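Room 207

Checkout at four. Bus to Stamilville at 4:40 and she hadn't packed a thing. November, already getting gray out.

Shoes first. Then the charger. Then the Idico catalogs, seventy-one pages each, why had she kept them. Into the trash. Out of the trash. Her sister liked them.

The cloth next – it had come all the way from the Grirner market and it would not fold. She tried halves. Tried thirds. The strap kept getting out.

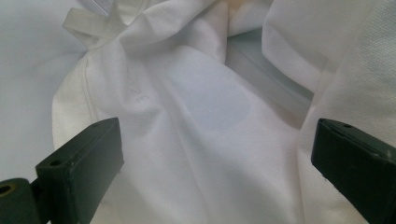 White on pale blue-gray, one strap loose.

Her mother could of done it in ten seconds. Flat hand, flip, done. Her mother ironed dish towels. She ironed socks once, for a funeral.

The phone buzzed. Let it. It would be the shop on Ibrahim Street asking about the keys, and the keys were in her coat, and the coat was somewhere under teh bed.

Food. She'd forgotten food. Four hours on that bus and the last time she ate nothing and cried at a gas station. So, the snacks. The green bag, the good one, she'd been saving it for him. Well. He wasn't coming now.
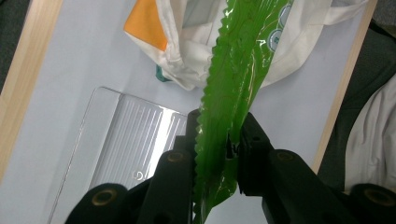 The Bus

She ate it before the bridge.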